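Owusu 60 Replacement Ear Pads (pair)

Item no. 472
In stock – ships from Brostitz
Updated 2/14/24

Soft pads for over-ear headsets. Fits most round cups. Sold as a pair, one left, one right, both the same so dont worry about mixing them up.

Old pads flaking? Black bits on your collar? Time to swap. Takes a few minutes, no tools needed for most models.

Details
Outer width: 93 mm
Thickness: 8 mm less than our deep pads, so a closer fit
Cover: knit fabric
Fill: memory foam
Colors: white, charcoal
Packed in a paper sleeve

How to fit
Pull the old pad off slowly, starting at the bottom. Wipe the rim. Stretch the lip of the new pad over one side and work around with a thumb. Go slow near the mic side. If it bunches up, take it off and start again – the lip stretches better when warm, so leave the pads indoors overnight if they came on a cold truck.
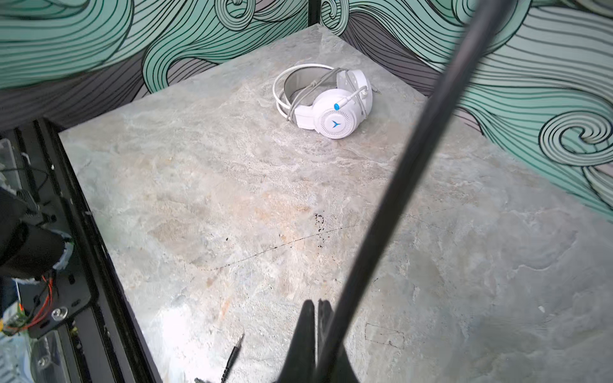
White over-ear headset with boom mic and cable.

Measure before you order. Straight across the cup, outside edge to outside edge, old pad off. Oval cups need the Memetti pads, seperate page. We can't take back pads that have been stretched on.

Washing: cover comes off, cold water, mild soap, air dry. No dryer. Keep the foam out of the water.

Buyer notes
"Bought the white in November, still good. Less hot than the fake leather ones." – Benedicta Kyei
"Snug. First one took me three tries, second went right on. Would like a gray." – Kwame Dogbe

Shipping
Orders in before noon go out same day. Small packet, fits a mailbox. Tracking by email. Bulk packs for schools and call centers through Bultel, ask for a quote and give them the item number.

Returns
60 days, unused, in the sleeve. Put the order number on the outside or it sits on the shelf.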